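Print this article | E-mail this article

January 2, 2023

4. Condition of the underground works at Truvdale

4.1 Access and method

The Truvdale radar station was surveyed over one field season in July. Entry to the operations block was by the eastern stair only; the western stair is blocked at the second landing by collapsed blockwork and was recorded from above. Levels were carried down from the gatehouse benchmark and closed at the plant room with a misclosure small enough to ignore at the scale of the plan. Wall thickness was measured at door reveals and cable penetrations, and no cores were taken.

The block is a single-storey reinforced concrete box set in a cut and covered with spoil. Its internal length is 56 metres. The main corridor runs the full length on the north side, with the plotting room, telephone exchange and plant room opening off it to the south. Plan and fittings agree closely with the block at Moffat described in Section 3, apart from the exchange, which at Moffat is divided by a timber partition of later date.

4.2 Moisture and corrosion

Standing water was present in the cable trench at each visit. The deepest reading was taken at the plant room end, where the original sump has silted up. Staining on the corridor wall gives a former high-water line well above the present level, so the trench has drained at least in part since the pumps were removed. The route of that drainage was not found. A cracked duct under the exchange floor is the most likely candidate.

Reinforcement is exposed at 15 locations in the corridor ceiling. At most of these the loss of cover is shallow and limited to a strip along one bar. The exception is the bay outside the plotting room, where two adjacent bars have lost enough section that propping is recommended before any public access is considered.

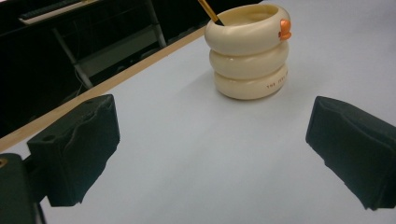 Figure 3. Pen holder with pencil on a white tabletop.

The blast doors are in better order than the structure around them. Both leaves at the foot of the eastern stair still swing, and the rubber seal on the inner leaf is continuous on three sides. The outer leaf carries a maker's plate stamped Grerkgate and the serial number 599. The same plate, with the number ground off, is fitted at Moffat. This supports a common supply contract for the two sites, although the contract itself has not been located and the delivery ledgers for the period are incomplete.

4.3 Ventilation

The intake shaft rises through the spoil cover to a louvred cowl, now open on its southern face. Smoke tests showed a steady inward draft at the shaft and a weak outward draft at the eastern stair, with almost no movement in the exchange. Filter housings remain in the plant room; the filters are gone. Musov (the survey's working name for the unlisted annex on the ridge) has a shaft of identical cross-section, but its base is backfilled and it could not be tested.

The pattern of corrosion follows the air path. Fittings near the shaft are dry and carry light surface rust, while those in the exchange are heavily scaled – the centre rack could not be opened for this reason. Any plan to seal the cowl against birds should keep the present free area, as a reduction would be expected to extend the wet zone westward along the corridor.

4.4 Limits of the survey

Asbestos lagging in the plant room restricted the time spent there, and the pipe runs behind the chiller bed are drawn from one side only. The ridge annex was recorded at surface level. Dimensions for the western stair below the second landing are taken from the Moffat plan and are shown dashed.

Print | E-mail

Comments (3)

Keir Yule
The sump at the plant room end was already silting up when I was posted there. We used to clear it with a bucket.

ridgewalker
Is the annex fenced now? Last time I went up there the track stopped at a locked gate and I couldn't see past the trees.

M.
Section 4.2 says the inner door seal is good on three sides. Which side has gone? At Moffat it was the bottom.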